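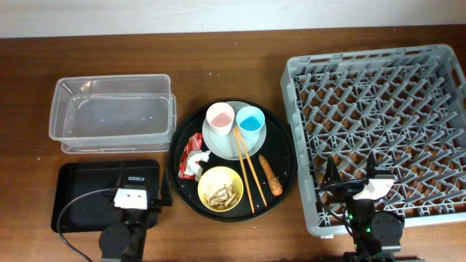

Live Jazz Reissues: Questions Readers Keep Sending

Posted in April by the Canilier Record Desk
Print this page | E-mail this page

Is the Vivance pressing of the Ruston club tapes really "previously unheard"?

Partly. Most of side two was on a cassette sold at shows in the seventies. Vivance says "unheard in this form," and that last part of the phrase is doing a lot of work.

The sticker says 1000 copies. Should I hurry?

I wouldn't. A limit of 1000 on the first pressing says nothing about the second. Vivance has repressed "limited" titles before, with a different label color and the same music. If you want it, buy it at the normal price.

Why are there 16 tracks on the CD and fewer on the LP?

Room, mostly. Two of the extras are band introductions and one is a false start that breaks down before the bridge. You aren't missing much. The slow blues that closes the CD is the exception – it's the best thing from the date, and I can't see why it was left off the vinyl.

What does "from the original tapes" mean?

Ask the label, and ask which tapes. It can mean the reels that ran in the club, or a safety copy made years later. The Thaweesak notes say "original sources" and leave it there. I take that to mean a copy until somebody shows me otherwise.

Was it all recorded in one night?

The cover says so. The piano is noticeably flatter on the last 5 tunes and the crowd sounds bigger. Could be a late set, could be another evening. I don't trust the cover.

The running time is listed as 66 minutes. Is that music?

No, that counts applause and talk. Some of the applause fades look padded to me.

Is the 24-bit download worth the extra money?

I couldn't pick it out from the CD. Mono club tape with hiss on it doesn't have much hiding up there. Try the free sample on your own speakers before you pay.

Will you review the Thaweesak box?

When a copy turns up. We don't review from press sheets.

Contact | Copyright Canilier | Back to top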